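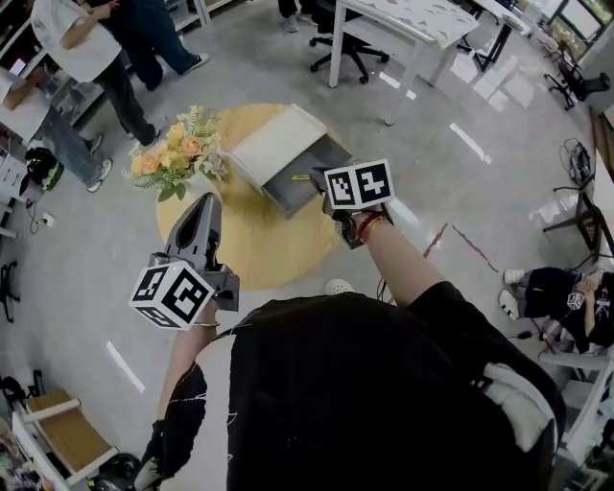

How many examples do you need before a policy will open a drawer it hasn't met before?
More variety than you'd expect, and fewer repeats: we had better results from lots of different drawers than from 3000 goes at the same one.

Last updated: April

bellamy_amos
Hello all, been reading for ages and finally posting! We're collecting with hand-held grippers at Lorkley, drawers and small objects mostly, and my question is whether to keep the clumsy takes. You know the sort, where you fumble the pen, have a second go and get it. I've been binning them and it does feel a bit wasteful.

Corinne A
Keep them, please! The second go is the bit you want it to learn (ours never recovered from a bad grasp until we put the fumbles back in). I'd only drop the ones where tracking goes, say when your own arm hides the marker cube.

tran_t
I'd disagree a little, Corinne. We kept everything at Dunleavy and ended up with a policy that dithered over every drawer handle. Label them at least, and cap them at 5 per session.

Corinne A
Fair enough, though was that the fumbles or was it 8 people all opening drawers their own way?

tran_t
Could well be both, we never split it out by person. I should.

bellamy_amos
Thank you both, this is ever so helpful. I'll stop deleting, add a label column, and train it with and without. Will post back once the runs are through.

4 shares · 6 comments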